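Início > Anais > Robótica > Artigo 17
Pesquisar no acervo

4.2 Falhas de contato em simulação

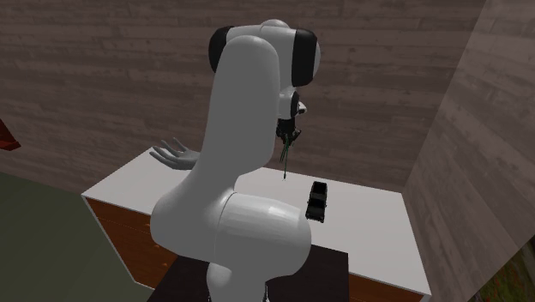
Figura 3. Braço simulado, garra sobre o tampo.

A taxa de sucesso relatada pela Bonulov não nos convence. Em 132 episódios, o simulador registrou 10 paradas por colisão sem contato visível. Na Figura 3, a ponta da garra está logo acima do tampo claro, ao lado da picape preta de brinquedo. Ghumman atribui o erro à malha de colisão; faltam testes que o sustentem.

2 comentários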